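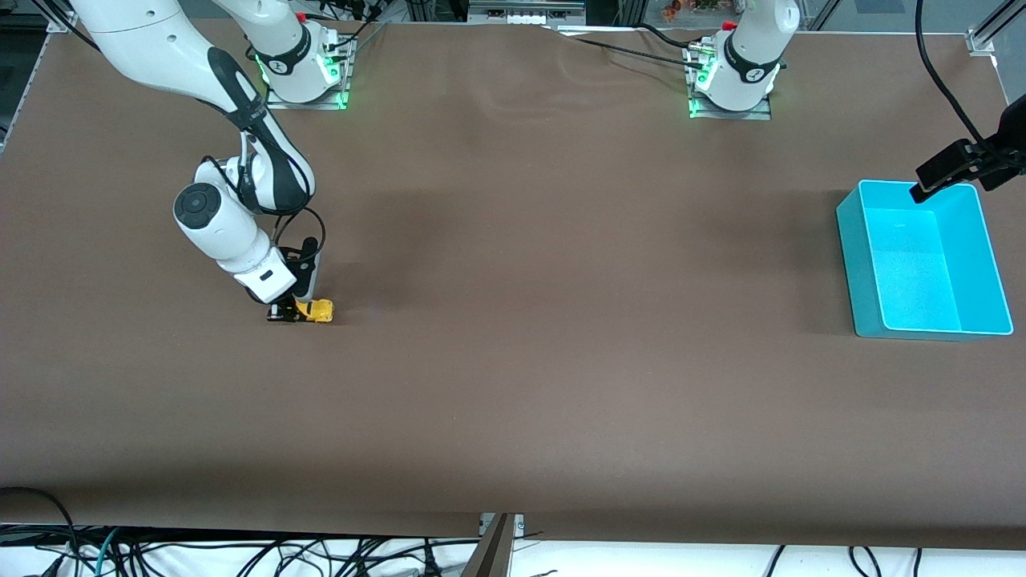
3 min read

Costent Small Things List
README, last changed Oct 1, 2018
Maintained by Nelly Echeverri

What this is

A list of small household objects, mostly toys and toy-like odds and ends, with notes on where each one goes when a table gets cleared. It was put together for the Costent tidying project. The list has 3,067 rows, one row per object. There are no prices and no brand names in it.

The work surface is a large rectangular table with smooth brown paper over the top and a blue container at the right end. Small things go on the paper and get put away. The paper creases and ripples a little, and we leave it that way unless an object won't sit level.

Files

objects.csv — the main list
places.csv — the places an object can be sent to
table_notes.txt — free notes on the paper, the container and the light
changes.txt — what changed and when

Columns in objects.csv

id: a whole number. Numbers are not reused when a row is deleted, so there are gaps.

name: what an ordinary person would call the thing. "Toy car," "eraser," "bottle cap." Lower case, singular.

color: the main color, one word. If an object has details in a second color, that goes in color_2. A chunky yellow toy with dark details is "yellow" in the first column and "dark" in the second. We allow "dark" and "light" as values because people kept arguing over black, navy and brown on parts a few millimeters wide.

shape: one of flat, long, round, chunky, soft, other. "Chunky" means it stands up off the paper by about as much as it is wide.

group: one of 7 groups. These are toy, stationery, kitchen, clothing, hardware, packaging, unknown.

place: a code that matches a row in places.csv.

note: anything else. Often blank.

Places

Blue container (code B) is the default. Anything in the toy group goes there unless the note column says otherwise. Other codes are S for the shelf, D for the desk drawer and W for waste. Objects in the unknown group have an empty place field, and you should decide for yourself what to do with them.

In the first version every object had exactly one place. Nelly changed this in July after the Cenon group sent back a long set of corrections, most of them fair. An object can now have a second choice in the column place_2. Crayons are the usual case: B first, D second.

How the rows were written

The first 2,000 rows came from the Huaranga inventory, which was typed up from paper sheets. Spelling was cleaned up but the names were otherwise left alone, so you will find "whatsit" used as a name in a few spots. The rest were written for this project with the object on hand. Those rows are more even and have fewer blanks.

Color was judged by eye in normal room light. Yellow, orange and tan are the least reliable values, and brown paper under an object makes it worse — pale yellow looks nearly white against it and some oranges go dull. If color matters to you, check it against a white sheet.

Table notes

Soft gray shadows on the paper are normal. They move with whatever is over the table and should not be recorded as stains. Stains get their own line in table_notes.txt with a rough position (left, middle, right, near edge, far edge).

Change the paper if it tears or if a fold gets high enough to tip something small. Pull the new sheet toward the front edge and smooth it from the center out. Tape it on the underside.

The container stays at the right end. A few older notes have it on the left; those are from the Itden setup and only the object rows were kept from that set.

Known problems

Sets are handled badly. A box of twelve blocks might be one row or twelve, depending on who wrote it.

The packaging group overlaps with waste. A clean cardboard tube is listed both ways.

Size was dropped. We had a size column with small, medium and large, and 3 people filled it in 3 different ways.

Some clothing rows (doll socks, doll hats) should be toys. Fixed through the letter M so far.

Using the list

Read objects.csv as plain text with commas and UTF-8. Names containing a comma are in double quotes. Blank means not recorded and does not mean none.

If you add rows, start from the next free id, fill in name, color, shape and group at the least, and put a line in changes.txt with your initials. Corrections to old rows are welcome too. Send them to Nelly with the id and the column name, one correction per line.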